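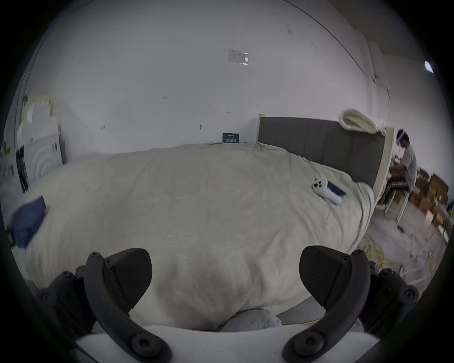

Bed station, wide view from the hand-held gripper: duvet, headboard, folded blue cloth at left.

Tana Bedroom Chores, data card
Maintainers: Henrike Hamann, Milovan Ionescu
Release: February

Summary
Tana is a set of demonstrations for bed-related household work, recorded with hand-held two-finger grippers. It holds 600 training episodes and a further 900 unlabeled clips. The question behind it is narrow: can a policy trained on hand-held data tidy a bed it has not seen, without a person stepping in? At present it cannot do so reliably.

Tasks
clear_bed: remove loose items from the duvet
fold_cloth: fold a single cloth on top of the bedding
straighten_duvet: pull the duvet flat toward the headboard

Cloth on bedding is the hardest case. Two soft layers sit against each other, and a grasp meant for the top one often takes both.

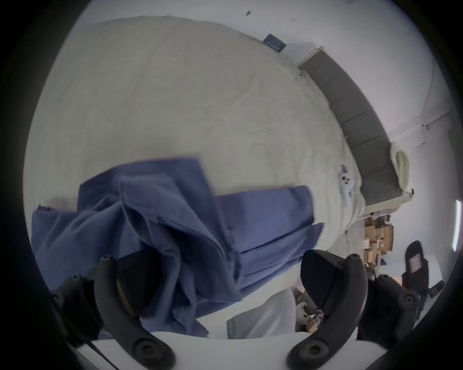

Episodes in fold_cloth are labeled at the first closed grasp and again at release. Regrasps get their own label. Motion blur is common in the fast segments and has been left in; filtering it out removed most of the useful regrasps and made the Votik baseline worse.

Baseline results
Votik was run 17 times per task on a bed outside the training set. It finished clear_bed in 15 runs. It finished fold_cloth in none of them, and most runs ended with the duvet pinched together with the cloth. Results for straighten_duvet are withheld until the scoring rule is fixed (see Open issues). 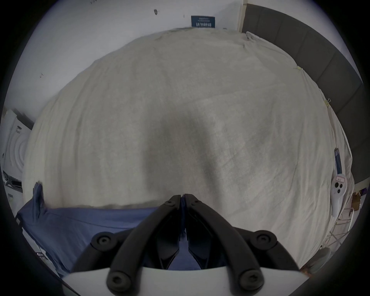 Fingertips nearly closed at the edge of the duvet, dark blue sheet below.

Known limits
Wide-angle lens; straight edges bend near the rim. Undistort before fitting planes.
White bedding against a white wall gives weak depth cues.
No force or tactile channel.
The gripper body hides part of the lower view at all times.

Open issues
Achilleas Zervas and Edeltraud Thiele score "flat" differently. Agreement is poor on small wrinkles.
The Baumgart loader drops the last segment of an episode if the release label is missing. Patch pending.

Contact
Urs Gruber, Clumier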